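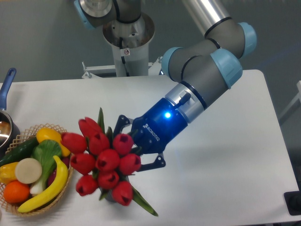 *The arm at Wadwood with the tulips, September 15, 2022.*

# In Praise of the Useless Robot

My brother-in-law wants to know when it will do the dishes. He has wanted to know this for two years, which is how long I've been spending my Thursday nights at Wadwood, a shared workshop in the part of Virdale where the parking is free and the reasons for that are obvious. Four of us have been putting together a robot arm station there, on a table next to the band saw people. We paid 4000 dollars for the arm, used, and split it in a way that guarantees none of us can ever leave.

It will never do the dishes. I used to say "not yet," in the tone people use about marathons. I've stopped, and I've come around to thinking that the question does real damage to people who build things at home, and that we should quit answering it politely.

Think about what happens to a person with a spare room, some money they shouldn't be spending, and an interest in robots. The first thing they do is name a chore. It's always a chore: folding shirts, feeding the cat, sorting the recycling. They name it because the person they live with is standing in the doorway holding a credit card statement, and "I would like to see if I can make this bend at the elbow" doesn't hold up well in a doorway. So the chore gets named, and from then on the build is a failure every day that the shirts aren't folded. Most of these projects are dead by the following spring. The arm goes on a shelf with the bread machine.

I've seen it up close. A man at our shop spent a winter on a machine to water his houseplants. He built a rail system and a little hose carriage with a very nice spring return, which I still think about. By the end of winter he had spent more time on it than he could have spent watering the plants by hand if both he and the plants had lived to be ninety. His wife pointed this out. He took the rail down that weekend. She was completely correct and I'm still sore about it, because that spring return was the best piece of work anyone did at Wadwood that year and it's in a bin now.

Nobody does this to model railroads. My uncle had a train that went around his basement for decades and delivered nothing, and I never once heard him asked when it would start taking freight.

So, the tulips. When Thilini Pramanik brought them in she set them down next to the basket of fake groceries, which until then had been our whole curriculum. The groceries are good teachers. You can drop the banana all evening and the banana comes back for more. The cucumber has been under the band saw twice. After a year, though, we had gotten comfortable with them, the way you get comfortable with a sparring partner who doesn't hit back. A bunch of red tulips is a different sort of customer. The stems want a grip, the heads hang out in front of the grip and want to be left alone, and a leaf will wander off in any direction it pleases.

I objected. I asked what it was for. I heard my brother-in-law's voice come out of my own mouth, and I had to go stand by the vending machine.

What it was for was finding out whether we could. We spent the evening on approach angles. Come in from straight above and the fingers meet the flowers before they meet anything worth holding. Come in low and the underside of the gripper has an argument with the table. There's a band of angles in between where you get one finger in among the flowers and one below, and you close slowly, and you stop closing well before your nerves tell you to. I learned more about how that wrist moves in three hours of flowers than I had in months of oranges. None of it was on the way to the dishes, and I had a wonderful time.

I should be fair to the other side, partly because I'm related to it.

The useful-robot people say that without a goal you drift. You end up with a hobby made entirely of adjusting the hobby, and they have a point. I've drifted. I spent most of one October rewriting the part of Wudirano that decides what color to print its error messages. (Wudirano is our control program. It began as a single script and is now, like most things at Wadwood, a place where several people keep their stuff.) A person with a cat to feed wouldn't have done that. A hungry cat is an excellent project manager.

They also say that use finds out your lies, and they're right again. A bracket that only ever has to look good in front of friends will be a worse bracket than one that has to hold. We got our mounting wrong twice. The first one let the whole arm nod a little whenever the elbow swung out, just enough that every grasp landed slightly to one side of where the math said it would. We blamed the math for six weeks. We blamed the camera, we blamed the floor, and for one ugly evening we blamed each other. Then somebody put a hand on the column while it was moving. If we'd had a job to do, I'd like to think we would have put a hand on it sooner.

What I don't accept is that the job has to be a chore. A goal can be completely pointless and still be strict. "Pick up the flowers without wrecking them" is as strict as anything I've been asked to do at work, and I work in insurance. The arm didn't care that the task was silly. The nodding bracket would have ruined a bouquet as surely as it would have ruined a dinner plate, and for less money.

We keep a log, and as of this week it stands at 3061 grasps, good and bad. I went through a chunk of it looking for something to be proud of, and what struck me was how the mood changes in the notes column. In the first 1000 the notes are all apology. "Missed, will fix." "Dropped, my fault." We were still writing for the person in the doorway. Somewhere past that the notes get odd and much better. Lysenko (he owns the good calipers, and goes by his last name because we already had a Mike) wrote one that reads, in full, "grabbed bok choy by the white part, felt like shaking hands." I don't know how to put that in a slide. It did send him off to look at how fast we were closing the fingers, and the number he picked that night is the one we still use.

There's a money side to this, and I'd be lying if I left it out. Dues at Wadwood are 35 dollars a month. My share of the arm was a vacation. I'm aware that "it needn't be useful" is an easy sentence to write for someone whose rent is paid, and that plenty of people building at home are building because they need the thing: a page turner, a jar opener, a way to reach a shelf from a chair. I take nothing away from those builds. They're the best ones in the shop and I'd drop the tulips in a second to hold a flashlight for any of them. But those people know what they want, and they picked it themselves. The folks I worry about are the ones who picked a chore out of embarrassment.

If you're one of them, my advice is to tell the doorway the truth. Say you want to make it bend at the elbow. Say what it costs. You may lose the argument, but you'll lose it in one night, and you won't have spent a winter on a hose carriage first. And then give the thing a task you'd enjoy watching. Have it stack checkers, or stir paint, or hand a hat back and forth until the hat gives out.

Thilini wants to try a single tulip next, pulled from the bunch with the others left standing. Lysenko says the fingers are too wide for it. I've been drawing fingertip pads on the backs of claim forms. My brother-in-law came by last week to pick up a ladder and stood there watching the arm for a good long while with the ladder on his shoulder, and then he asked if it could do a Christmas tree.

I told him it was out of the question. I've already looked up what the ornaments weigh.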